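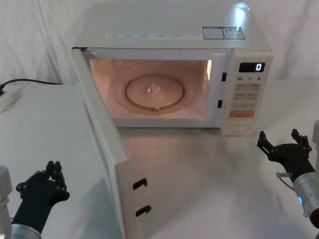 Muneline kitchen trial gallery
20 Apr 2026

Jiltix sells the Muneline as a two-armed kitchen helper, offered on a monthly plan with a 14-page brochure that uses the word "effortless" far too freely. We asked for a bench session with ordinary appliances. They agreed, and Roy Nuttall went along with a notebook and a low opinion of brochures.

The bench
Microwave door wide open, turntable bare, both hands held back from the oven. The display reads 0. The brochure promises "a hot lunch from fridge to table", so I'd have liked to see a lunch.

The door
The oven has an oval release button at the bottom of its panel, the sort you'd press with a thumb while thinking about something else. Jiltix lists microwave doors as a supported task. Ask which models before you sign anything — the list we were sent named 2, and neither was the one in my own kitchen.

The hands
Black, with multiple fingers, one on each arm. The left has its fingers curled together and the right has them spread. They look the part, I'll give them that. Grip strength is on the spec sheet. How they cope with a full bowl of soup isn't, and Roy asked about it more than once.

The buttons
Small beige ones in rows of two, with a wider orange start button underneath. Jiltix claims 2,000 button presses without a service call. I'd want to know whose buttons, and who was standing by.

The price
The plan costs $2,387 a month, with installation extra. Gunawardena, the local reseller, says the figure includes "remote support", but couldn't tell us whether that means someone answering the phone or someone driving the arms. For a household it's silly money. For an aged care kitchen it might be worth a conversation, once that question has a written answer.

Next gallery: the Wornov dish rack add-on, in June, if the loan unit turns up.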